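Open day at the Odthorpe workshops

Posted Oct 28, 2023

The old Inskip building in Odthorpe opened its doors to the public for one afternoon, and I went along with Lucienne Coste, who used to rent a bench there. Admission was free. You signed in at the side entrance, got a paper wristband, and could go where you liked on 2 floors, apart from the boiler room and the loading bay.

The ground floor is mostly Skedeck, who make shelving and folding tables. Brian Koech ran the tour there and kept it short. He showed us the panel saw, the edge sander and the racks where cut boards wait for finishing. They were turning out tabletops for a school order of 300, and a stack of them stood by the door with cardboard between each one. He let people try the hand sander on a scrap piece. The dust extraction is loud and there were ear defenders in a bin by the entrance, adult sizes only, so bring your own for children.

Next door is Humelico, a fabric and sign shop. Ginette Brunet showed how they hem backdrops for theaters and trade stands. The cloth comes in on long rolls and is cut on a table that takes up most of the room. Black is what they sell most of. She had samples out in three weights and let us hold them up to the window. The lightest one let a fair amount of daylight through. The heaviest let in none that I could see, but it creases if it is stored folded, and she told us to hang it a day or two before it is needed. Prices were on a card at the desk. I did not write them down.

There was a break at this point for coffee in the corridor. The line was long and the cookies ran out.

Upstairs are the small rooms, which are rented by the month. Most had their doors open. A bookbinder had a press set up, and Talha Ghauri was repairing a clock case and answering questions while he worked. The stairs are steep and the elevator was out of service, so Lucienne's mother stayed below and had a second look at the fabric.

One of the small rooms was hung with black cloth at the back and down both sides, with big bubbly letters on the back wall and a light wooden table in front. I liked how simple it was. The cloth is held along the top with clips, and the letters are cut out, so the whole thing could be put up without much more than a ladder. The sides still had folds in them, which made me think of what Ginette had said about storage.

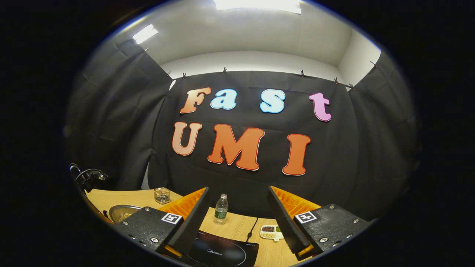
Orange, blue and pink letters on the black backdrop, upstairs.

Sibusiso Mabaso, who handles the room rentals, said two of the upstairs rooms have been free since September. Heating is included and parking is extra. Anyone interested should leave a name at the side entrance.

We left a little before closing. The bus stop is across the road from the main gate, and the 105 goes back to the center of town.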